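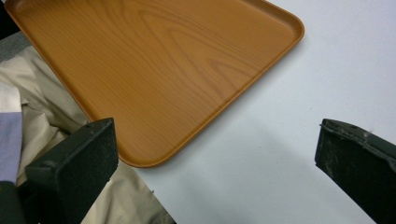
Chapter 6
The Fingers Come First: Looking After a Two-Finger Gripper

Filed under: Shop Practice, End-of-Arm Tooling, Maintenance

Every few months somebody at a plant decides that a gripper needs new software. The picks have gone bad. Parts arrive crooked, or slide, or get set down a little short of where they belong, and the first suggestion in the meeting is that the program must be at fault. Sometimes it is. More often the program is the same one that ran well in the spring, and the only things in the cell that have changed since then are the parts that touch the work.

This chapter is about those parts. It follows one machine, the tray cell at the Wulholm test kitchen, through its setup, its first bad stretch and its repair. The cell has a simple job. It picks up serving trays by the rim, carries them to a washing rack, and later brings them back. The gripper has two dark fingers with blunt ends, and it can be taken off the arm and worked by hand, a feature we will lean on heavily in Section 6.3. There is nothing advanced about any of it. That is why we chose it. If you can't keep a cell like this one healthy, a more expensive one will only hide your mistakes longer.

We should say at the start that we don't share the optimism of the sales literature. You will read that fingers of this kind are "maintenance free." Fingers wear. They pick up dust and lint, their faces get scuffed, their corners round over, and one of the pair nearly always goes before the other. Anyone who tells you otherwise has probably never had to wipe one down.

6.1 What the maker promises and what you should believe

The Wulholm cell came with a one-page care sheet from Jevinard, the firm that supplied the gripper. It lists a finger life of 3,969 cycles between inspections. Students love a number like that. It has four digits and no zeros, and so it looks as if someone measured it. When Manon Marchand took over the cell she wrote to ask where it came from, and the reply said it was based on "typical handling." She asked what had been handled. She did not get a second reply.

Consider what a figure like this leaves out. It doesn't say what the test part was made of, or whether it was clean. It doesn't say how hard the fingers closed. A tray with a glossy rim and a cardboard box with a dusty flap will treat the same finger very differently, and a cycle count lumps them together. A cycle in which the fingers close squarely on the work also counts the same as one in which a single finger hits first and drags.

Use the maker's number as the latest date you would ever look, and then look sooner. At Wulholm the interval was cut to 461 cycles for the first season. Marchand picked that figure because it was what the cell happened to run in a working week, and she wanted the inspection to fall on a day when she was in the building. We think this is a perfectly good reason. It is certainly a better one than the maker gave.

6.2 Reading a worn finger

Take both fingers off before you judge them. A finger that is still mounted shows you its front and its tip and not much else, and under ordinary room light a dark face will hide a great deal. Lay the pair side by side on something pale. Then ask the following, and write down the answers before you clean anything.

Is the wear even? If one finger is much more scratched than the other, the gripper is probably meeting the work off center. The scuffed finger is the one that gets there first. Turning up the grip force will not fix this, although it may cover it up for a while, and a bent rim is often the next thing you find.

Where are the marks? Scratches on the inner face come from the work. Scratches on the front or along the lower part come from somewhere else: the table, the rack, a drawer with other tools in it. Beginners tend to blame the trays for everything. In our experience a good share of the damage is done in storage.

What is stuck to it? Lint and dust on a grippy surface cut down its hold long before the surface itself wears out. Pak-hei Chung, who ran the second shift at Wulholm, once had a pair of fingers marked for the scrap bin. He washed them with dish soap, let them dry overnight and put them back. They worked for another two months. The order for new ones had already gone in.

Are the screw holes sound? Put the screw in by hand, with no driver. It should turn freely and then stop. A hole packed with grit will let the screw feel tight while the finger is still loose underneath, and a loose finger produces faults that come and go. These are the worst kind, because they vanish whenever the expert shows up.

6.3 Working the gripper by hand

Before the tool goes back on the arm, hold it yourself and bring it up to the work. Many engineers skip this step, and a few of them think it's beneath them. We would make it a rule.

Put a tray on a plain table, turned at an angle, the way a tray is really left by a person who is thinking about something else. Come in toward the edge with the fingers open. Stop before you touch. Now look at the gap. Where does each finger sit compared with the rim? If you closed the gripper from that spot, would both fingers arrive together, or would one be over the tray while the other was still out over bare table? Move the tool until the answer suits you. Only then close it.

Try this at a straight edge and again at a rounded corner. The corner is where the Wulholm cell had most of its trouble. Flat fingers meet a curved rim along a very narrow strip, and the tray is free to swing. In the arm's program the pick point had been set close to a corner so that the arm would have a shorter reach. It saved a little time on each trip. It also dropped trays. Wing-sze Yang, who did the first setup, defended the choice for weeks on the strength of a demonstration in which 30 trays in a row had gone across without a fault. Those trays had all been laid down square, by Yang.

There is a lesson in this about demonstrations, and it doesn't flatter our trade. A run of good picks under kind conditions tells you that the machine can do the job. It tells you very little about whether it will. When a supplier shows you a clean run, ask to place the next part yourself, and place it badly.

The surface of the work can fool you too. Trays printed to look like wood are common in kitchens. A person knows at a touch that the grain is only a pattern. A camera-guided cell that hunts for edges may take a dark streak in the print for the edge of something, and a setup that was tuned on plain trays should be tested again before anyone trusts it with patterned ones. Working by hand won't reveal this kind of fault, so don't let a good session at the table talk you out of the test.

6.4 The repair

The bad stretch at Wulholm began in June, after the kitchen changed its trays. By the time anybody kept proper notes, the log read like this:

"4th August. Right finger replaced, left finger cleaned and kept. Pick point moved off corner to straight edge. Force back to original setting. Do not touch force again without asking. S. Dierckx."

Sanne Dierckx's entry is short, and we recommend it as a model. It says what was changed and what was left alone. It also undoes an earlier change, which takes more nerve than most people expect. The force had been raised 2 times by then, each time by someone who had seen a tray slip and wanted to go home.

We do have one quarrel with it. Three things were altered on the same day, so we can't say which of them cured the cell. Dierckx's view was that the pick point mattered most. Tzu-hsuan Tu, who inherited the log, believed that the finger swap did the work and the rest was decoration. They may both be partly right. Had the changes been made one at a time, with a day's running between them, this book could tell you. A kitchen that needs its trays back by lunch doesn't always allow that, and we aren't going to pretend it does. Still, when you have the choice, change one thing and wait.

Note also that a new finger was paired with an old one. Some shops forbid this and replace fingers only as a set. The argument is that a fresh surface and a tired one will grip differently and pull the work to one side. We have looked for good evidence either way and found mostly habit. Check the pair on the table by hand, as in Section 6.3. If the tray stays put when the fingers close, run them.

Before you read on

Find a gripper you are allowed to handle. Remove the fingers, examine them as described in Section 6.2, and write half a page on where you think each mark came from. Then show your page to the person who runs the machine and let them correct it. Keep both versions. You will need them in Section 6.5, where we work out an inspection interval for the Jadmont bench unit and compare it with the one printed on its label.

Get new chapters and corrections by email. Enter your address to join our newsletter. You can unsubscribe at any time.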